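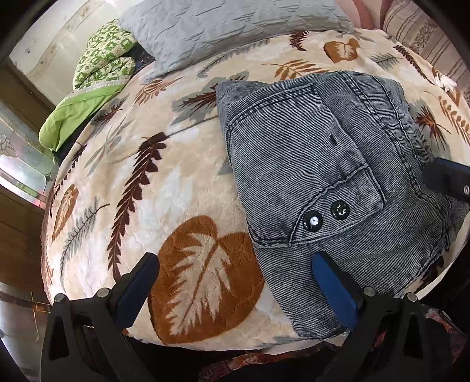 Grey corduroy jacket, folded, with chest pocket and two snap buttons.

Vlachou Textile Reuse Scheme: progress report to the Carken Fund, second period

1. Purpose of report

This report covers the second period of the grant. It sets out work on collection, sorting and repair at the Dresar depot, spending against the agreed budget, and changes requested for the next period.

2. Collection

Collection points are now open at 22 sites, against a target of 20 in the grant agreement. Two sites in Vonduvden opened late owing to delays in landlord consent. Both are in use and are emptied on the same round as the library site.

Contamination remains the main cost on this line. Wet bedding and single shoes made up most of the rejected weight. New labels were fitted to the banks in August and the rejected share fell in the weeks after, though the period is too short to treat this as a trend.

3. Sorting

Garments are sorted into three grades: resale, repair and fibre recovery. The grading sheet was revised once. Under the earlier version, heavy cotton items with worn cuffs went straight to fibre recovery. They now go to repair if the main seams are sound and all fastenings are present.

Sorting was suspended for two days while the bench lighting was replaced. The cost was met from the maintenance line.

4. Repair

The repair bench completed 200 garments in the period, which meets the target. Zips were the most common fault, followed by pocket linings and hems. Zips take longest and are the least predictable item to cost, as replacement lengths are bought in small lots.

The second industrial machine was delivered but has not been commissioned. The supplier sent the wrong motor plate. A replacement is on order and no charge will fall on the grant.

5. Spending

Spending is within budget overall. Transport is over by 3 per cent, caused by the additional Vonduvden round. Training is underspent, as one course was moved to the next period. We ask that the training balance be carried forward.

6. Risks

The depot lease ends during the final period of the grant. Terms for renewal have been received and are under review. Prices for fibre-grade material have dropped and income from this source should be treated as uncertain.

7. Next period

- Commission the second machine
- Run the postponed training course
- Agree lease terms for the Dresar depot
- Review the labels at all sites

Comments (3)

Does the carry-forward need a separate form, or is section 5 enough?

The bank by the Vonduvden car park was full again this morning. Is it on the same round as the library one?

Useful to see the grading change written down. Could the revised sheet be attached next time?

Related items
Progress report, first period
Grading sheet, revised
Collection points: list of sites
Dresar depot lease: summary of terms

Contact the scheme office | © Vlachou Textile Reuse Scheme | Back to top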